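# Interview: Dalibor Polák on the Stokska Community Opera

In October the Stokska Music Trust will present *Kadanance*, a new opera in two acts for professional soloists, chamber orchestra and a chorus drawn from the town's schools and choirs. The work runs 90 minutes without an intermission and will be given at the old grain hall beside the river. Dalibor Polák, who composed the score and will conduct both performances, spoke with the Trust during a break in chorus rehearsals.

Mr. Polák began work on the piece after a smaller commission, a setting of harvest songs for children's voices, was sung in the same hall. The acoustics surprised him. "I had been warned about the echo," he said. "It is long, but it is kind to young singers. A child who sings softly at one end can be heard at the other, provided the orchestra leaves some room. I wrote down that evening which notes seemed to hang in the air, and several of them are in the opening chorus."

The story concerns a ferry town in which the bell has stopped ringing and the residents cannot agree on who should repair it. The libretto, prepared by the composer from local tales, gives the chorus the largest share of the text. The soloists, he explained, respond to the crowd more often than they lead it.

"In many community works the professionals carry the evening and everyone else comes in at the end of each number," Mr. Polák said. "I wanted the chorus to make the decisions. When the Ferryman sings his long aria in the second act, he is answering a question the children have already asked him three times."

The chorus has 100 members, the youngest of them in third grade. Parts were taught by ear during the first weeks, and printed music was handed out only after the singers knew the tunes. Mr. Polák has kept to this method for most of his career and sees no reason to change it for a larger work.
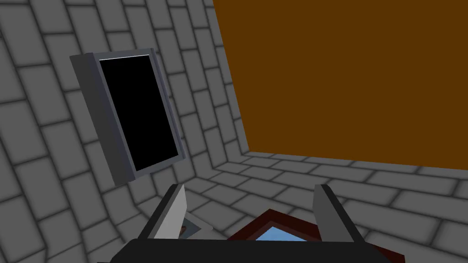
## Orchestra and staging

The orchestra numbers 29 players and is made up of members of the Rakemon Ensemble together with advanced students from the Kodikara School of Music. Each student shares a stand with a professional for the whole rehearsal period. Mr. Polák described the arrangement as demanding for both.

"The students arrive knowing every note, and then they find that they must listen to a chorus that breathes when it likes," he said. "The professionals have met this before. They watch, they wait a moment, and the students learn to wait with them."

The audience will be seated on both sides of a long central platform. The low strings and percussion will sit at the river end of the hall, with the winds and upper strings opposite — a layout that requires an assistant conductor for the offstage bell music. Costumes have been kept plain so that the younger singers can move easily between the aisles.

Asked whether the score might be performed elsewhere, Mr. Polák was cautious. A version for piano and small chorus is planned, and two school districts have asked to see it. He would prefer to hear the first performances before making any cuts.

"The ending is still a little long," he said. "The children disagree with me, so for the present it stays as it is."

Tickets will be available from the Trust's office and at the door. The hall opens at 6:30 p.m., and the performance begins at 7:15 p.m.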